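Re: [tables] tape grid on the gray tables, keep or pull?
2025-05-09

Quick reply, in between two other things, sorry. Grid is back on the gray table and I vote we keep it at least through November.

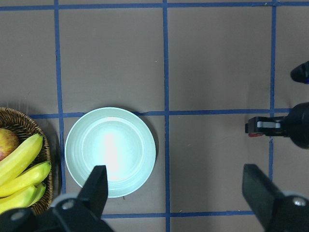 My reasons, in no order. Last time we laid the fruit table without any lines it drifted. Basket crept toward the middle, plates ended up wherever, and by the second hour people were reaching across each other for a banana. With cells everybody puts the plate back where it came from, more or less. Didn't have to say a word to anyone.

Answering the points from the earlier message, see quotes.

> I still think the tape looks messy for a lunch table. Couldn't we
> use placemats from the Sistberg box instead? There should be
> enough for both tables.

Tried them. They slide. Also they're the ribbed kind and crumbs get down in the ribs, and somebody has to take them home and wash them, which has been me twice. Tape wipes down with everything else. Agree it isn't pretty. It's a bit wrinkly and where the strips meet in the middle it doesn't quite close up, I was rushing. Will redo the crossings if people care. The lines themselves are straight enough.

> And will it leave marks when it comes off? The Holtham rental
> sheet says we pay for the tabletop if there's any residue.

Read the sheet again last night. It says residue "that can't be removed with ordinary cleaning", so we have some room. The dark blue is low tack. I pulled a test strip off the underside after a week and it came away clean, a bit of warm water on one corner. What I would NOT do is leave it on over the summer, the room gets hot and the glue goes gummy. So: pull it when we break, put down fresh when we're back.

> How much of this tape do we even have? I don't want to order from
> Zarei again if there are rolls in the closet.

There are 2 full rolls in the closet, top shelf, behind the napkins. Each is 50 yards so we're fine. Please don't order. If we do ever need more, Zarei wants us to quote the account number, it's 1696, I keep having to look it up so now it's in the archive.

> Last thing, the green plates. Are those ours or Hundus?

Ours. The pale mint ones with the wide rim are ours, the Hundus ones are plain white and heavier and should all have gone back already. If you find a white one in the cupboard tell me. The mint ones scratch if you stack them wet with the forks in between so please don't.

Layout I'd like to stick to, unless someone objects by the end of the week:

Basket stays on the left, outside the left line. Fruit in the basket only, not loose on the table. Bananas go on top or in front, they bruise under the apples.
One plate per cell. Touching a line is fine, I'm not going to measure.
Top row is for whatever people bring. Leave it clear when setting up.
Nothing hot directly on the tape. Trivets are in the drawer.

Also the overhead light. Someone asked (different thread I think) if we can turn it down becuase of the glare off the plates. It's on the same switch as the hallway so no, not really. Could shift the table over a foot but then the door hits it.

Money, while I'm here. There was 600 in the supplies line at the start of the year and we've hardly touched it, so if anyone wants a second basket the same sort as this one I'm all for it. Wicker, round, not too deep. The deep ones, the fruit at the bottom goes off before anyone gets to it. We threw out a lot of pears that way.

Have to run. Reply to the list please and not just to me, I lose tihngs in my own inbox.

> Otherwise happy to go along with whatever the setup people prefer,
> I only eat there.

Noted, thanks!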